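What is a degree ceremony?

If you have an older brother, sister or cousin at university, you may have seen a photo of them in a long black gown and a flat square hat. The photo was probably taken at a degree ceremony, also called a graduation. It is the day when a university gives students their degrees in front of their families.

What is a degree?

A degree is an award you get for finishing a course at a university. Most first degrees in England take three years, and some take longer. Students go to classes, read, write essays, do experiments and sit exams. If they pass, they have earned the degree.

The first degree is usually called a bachelor's degree. The word has nothing to do with being unmarried. After that, some people study for a master's degree, and a few go on to a doctorate. A person with a doctorate can be called Doctor, even if they studied rivers or old poems and could not help you with a sore throat. 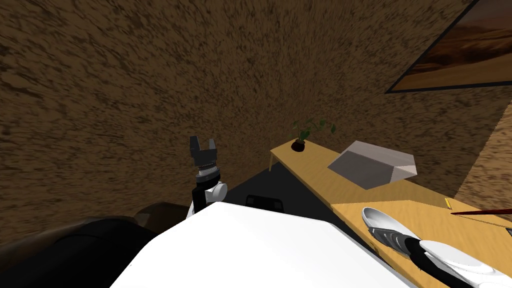 Students find out their results before the ceremony, so there are no surprises on the day. The results come from the exam board, a group of teachers who check all the marks together. Somebody from a different university looks at the marks too, to make sure they are fair.

Who is on the stage?

The chancellor is the official head of the university. This is often a well-known person who has another job and only comes in for special days. The vice-chancellor is the person who runs the university day to day, a bit like a head teacher. The word "vice" makes it sound like the less important job, but the vice-chancellor is the one with the meetings and the bills.

Behind them sit the professors and lecturers who taught the students. They wear gowns as well, and the colours can be very bright. Each university has its own colours, and teachers wear the gown of the place where they got their own degree. That is why a row of teachers rarely matches.

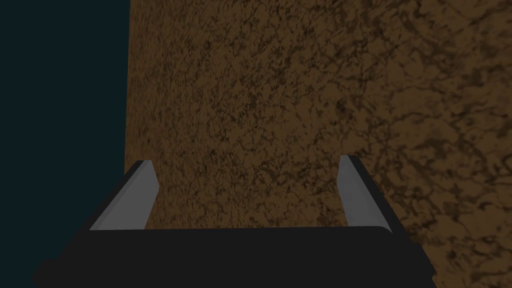

Words by Golnar Safavi
Wondville Children's Pages, 25/04/2021

Why the gowns and hats?

Hundreds of years ago, many students and teachers in Europe were connected to the church, and they wore long robes every day. The buildings were cold, so a thick robe with a hood was useful. Ordinary clothes changed over time, and the robes were kept for special occasions.

The hood is still there. It hangs down the back and nobody pulls it up over their head now. The colour of the lining often shows what kind of degree the student has.

The hat is called a mortarboard. A mortarboard is also a flat board that builders use to carry mortar, the paste that holds bricks together, and the hat has the same shape. It has a tassel that hangs over one side. Most students hire the whole outfit and give it back before they go home.

What happens in the ceremony?

Everybody sits down and the people on the stage walk in together. This walk is called a procession. Someone at the front may carry a mace, a heavy decorated stick that stands for the university's right to give degrees.

There is a speech, and then the names are read out one at a time. When a student hears their name, they walk across the stage, shake hands or bow, and go down the other side. It takes a few seconds. The families clap for each one - some cheer as well.

Hafiz Pillai has read the names at the University of Urunholm for 8 years. He asks students to tell him how their names are said, and he practises the list at home.

"I read it to the kitchen wall," he says. "If I get stuck on a name, I write it out the way it sounds and put a pencil line under the loud part."
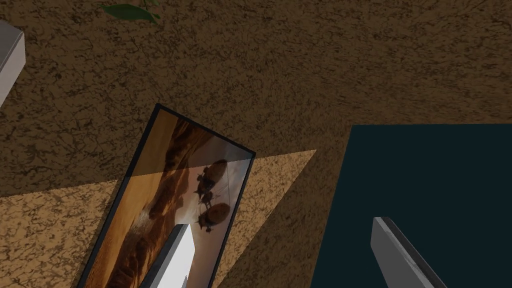
Reading time: 6 minutes

What is an honorary degree?

Sometimes a university gives a degree to a person who has not taken a course there. They may have written good books, run a charity or made a discovery. This is called an honorary degree. The person usually gives a short speech.

Does everyone have to go?

No. A student who stays at home still gets the degree, and the certificate comes in the post. This is called graduating in absentia, which is Latin for "while away".

Ginette Melnyk was working abroad when her class at Urunholm had its ceremony in May. She asked to join a later one and went with her two sons.

"The boys were bored until my name came," she says. "Then they shouted so loudly that I forgot to shake hands."

Words to know

Graduate: a person who has a degree.
Lecturer: a teacher at a university.
Procession: a group of people walking in order.
Tassel: a bunch of threads tied at one end.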